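4.2 How people decide a table is "done"

July 19, 2020
By the Cernby Home Routines project

I went into this part of the study thinking the cleanup question would be the boring one. I had 2,402 diary entries about weekday meals, collected through the Flelora app, and 1,933 of them said something about what went on after the eating stopped. Most were short ("wiped down, went to bed"). But read enough of them in a row and you start to see that people mean wildly different things by a clean table, even people who live in the same apartment!

So I asked 60 of the diary keepers to tell me, in their own words, when they would stop wiping. I didn't give them a scale at this stage. I had tried one in the November pilot and it was a mess, mainly from the word "spotless," which some folks took as a compliment and others as a kind of accusation. The open question worked a lot better, and the answers ran long. One person wrote two pages on sponges alone (I kept all of it, and I'd read a sequel). 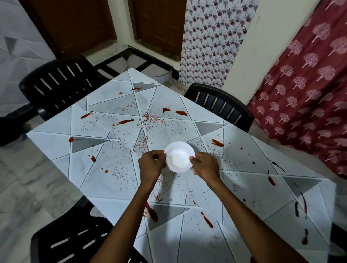 Figure 3. A bowl held over a tiled tabletop with crumbs and red sauce on it.

Order turned out to matter more to people than effort. Nearly everyone I talked to had a fixed idea of what comes first, and for most of them it was dishes, then dry bits, then anything sticky. With a table like the one in Figure 3, where there are specks and smears of sauce mixed in together, that middle step gets tricky, and people split into two camps. The sweepers want every crumb gone before a cloth touches the surface. The soakers go straight in with water and deal with the crumbs as they come up on the rag. I'm a soaker myself, so I had a second coder go through those answers without seeing mine.

Grout was the other thing that kept coming up, and I hadn't planned for it at all. People with tiled tables talked about the lines as a separate job, something for the weekend, and they'd call the table done with the lines still waiting. I ended up adding a code for it ("later surfaces"), and it covers table seams and the groove around a stovetop too. It was used in 20 of the long answers, mostly from the Rivevden households. Section 4.3 picks up with who in the home gets stuck with those later jobs.

Related items
Shared kitchens and the dish rack problem
The Chevalier diary method: notes for first-time users
What counts as a meal? Coding snacks in home diaries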